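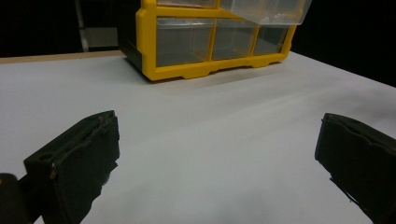
I have been wanting to write about the button sorting for weeks and kept putting it off, because every time I sat down to do it I ended up sorting more buttons instead. So, finally, the yellow drawers!

If you've been reading for a while you'll remember the cookie tin. It came to me from my aunt, it had lived in her sewing cupboard for 40 years, and it held every button, snap, hook, bead and stray curtain ring that ever came off anything in her house. I love that tin. I also could not find a single thing in it. Need a small white shirt button? Tip the whole lot onto a tray, stir it with a finger for ten minutes, find three that nearly match, give up, use a safety pin. I wore a cardigan with a safety pin in it for most of last winter.

Then in November my friend Vesela Spahić was clearing out her garage and asked if I wanted a little parts organizer, the kind people keep screws in. Bright yellow plastic with clear drawers. I said yes before she'd finished the sentence. It is such a cheerful yellow (egg yolk? school bus? I change my mind depending on the light) and it makes me happy just walking past it. She thought I might want to paint it. Vesela, no!

I washed the drawers in the sink with dish soap and an old toothbrush, which took forever, and left them upside down on a towel overnight. Do let them dry all the way through. I put some metal snaps away a bit too early and had to fish them all back out and blot them.

Now for the sorting. My first idea was to go by color, and it looked gorgeous for one evening, like a paint box. Then I tried to use it and realized that when I'm mending I nearly always know the size of the hole before I care about the shade. So out it all came again, and I started over by size, with color only for the whites and creams, because there are so many of them. I counted just the shirt buttons, for curiosity, and got to 312. Where did they all come from? Did she never throw out a shirt without snipping it first? (She did not. I remember her doing it in front of the TV, little scissors, bowl in her lap.)

What I ended up with, more or less from the top:

Shirt buttons, white
Shirt buttons, everything not white
Cream and "is this cream or is this just old"
Coat buttons, matching sets only, threaded together
Coat buttons, singles
Snaps
Hooks and eyes
Bobbins
Machine needles, still in their packets
Beads, which I don't use but can't part with
Mystery

Mystery is my favorite drawer. There's a tiny brass anchor in it, and something I think came off a suspender clip, and a green glass thing shaped like a blackberry that I would dearly love to know more about. If yours has the same blackberry, please write to me!

Threading the sets together was the best decision of the whole business. I used leftover embroidery floss, one loop through each button and a loose bow at the end, so I can see right away that there are five of something and skip it if I need six. Ognjen Živković from my mending group does his with twist ties from bread bags and says it's quicker. It probably is. I like the bows.

Labels I'm still undecided about. The drawers are clear, so in theory I don't need any, but from the front hooks and eyes look an awful lot like snaps, and I've opened the wrong one every single day. I tried masking tape and a pencil and it looked sad. I tried little paper slips tucked inside the front, and they slid down behind the bobbins. The plan at the moment is to stitch one sample onto a scrap of felt and glue that to each drawer, and if that works out I'll do a proper post on it.

A few smaller things I learned, in case you have a tin of your own waiting for you. Sort on a light-colored cloth with a bit of nap to it, a tea towel is perfect, because buttons on a bare table roll straight for the floor. Muffin pans are wonderful for the in-between stage. And don't fill a drawer to the brim, or the top layer catches when you pull and you get a small hailstorm in your lap.

The cardigan has its button, by the way! Tortoiseshell, from the singles drawer, not a match for the others at all, and I like it better than the original. It took me under a minute to find.

And the tin went back on the shelf with ribbon in it. It's already a tangle. I'll get to that in the new year, I suppose, unless somebody has a good way of keeping narrow ribbon from unrolling itself. I've heard clothespins, I've heard cardboard with notches, and I'm open to anything that doesn't involve pins, so tell me what you do in the comments.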